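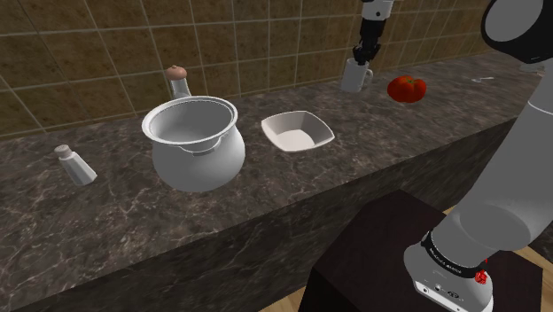

Cuaderno de taller – Seminario de historia, Benavides
viernes, 19 de septiembre de 2025

Sigo con la reseña del libro sobre la guerra de Kaltport y sigo sin creerme la tesis. El autor sostiene que la revuelta nació del precio de la sal. Puede ser, pero toda la prueba son 7 cartas de comerciantes, y los comerciantes se quejaban de la sal desde mucho antes.

Capítulo 3 releído. La cifra de 912 milicianos sale del registro de Stestinham, que se copió 80 años después de los hechos. La nota al pie no lo dice, hay que ir a la bibliografía para enterarse. Apuntarlo en la reseña, sin ensañarse.

Lo de la retirada me convence más. Las tropas salen de Sadport, la capital celebra y en el interior siguen quemando granjas otro invierno entero. Ahí el libro trabaja bien, con actas parroquiales y pleitos por ganado. Lástima que dure ocho páginas y volvamos enseguida a los generales.
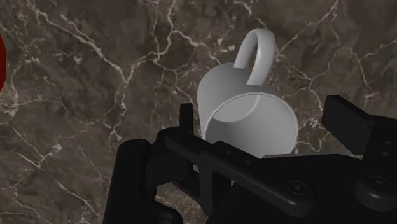 Taza blanca inclinada, con el asa hacia arriba.

Dudas pendientes:
¿De dónde saca que los deudores «apoyaron en masa» el levantamiento? En agosto miré el índice de pleitos y vi deudores en los dos bandos.
El mapa de la segunda parte pone Sadport al norte del río – el texto, al sur. Comprobar antes de acusar a nadie.
La palabra «populista» aplicada a aquellos campesinos. No me gusta, aunque tampoco tengo otra mejor.

El borrador va por la mitad. El primer párrafo suena a encargo, rehacerlo. Pedir otra vez la caja de correspondencia de Stestinham, la última vino incompleta.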